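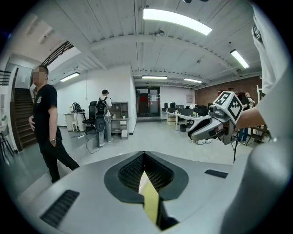

The open office at Miltcombe, wooden stairs on the left.

How to fold a cloth on a round table

I fold a lot of cloths at work (the Ornar ones, mostly, the soft kind that slump the second you let go), and for ages mine looked like dropped napkins. A round table is a pain for this! There's no straight edge to line anything up with, so you have to bring your own.

Put something flat and rectangular on the far half of the table. I use whatever sheet is handy. Turn it until one side looks straight to you and take all your lines from that.
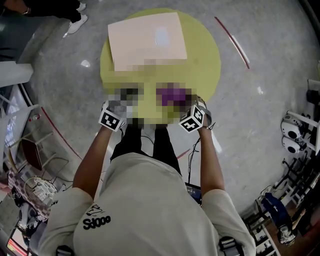 Round yellow-green table, with the flat sheet on the far half.

Now shake the cloth out once, over the table, and lay it down near you. Smooth from the middle outward with the side of your hand. Pick up the two near corners and walk them over to the far ones, then let go slowly. If the corners don't meet, pull the top layer only.
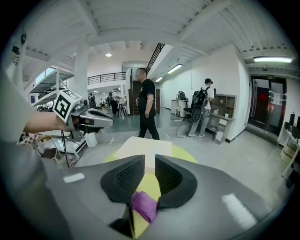 Give it a quarter turn and fold again the same way. Corina Lehner does hers in thirds at this point, which looks nicer on a shelf, but I've never gotten thirds to come out even so I stick with halves. Press down on the last fold for a count of 8 and start your stack at the back of the table.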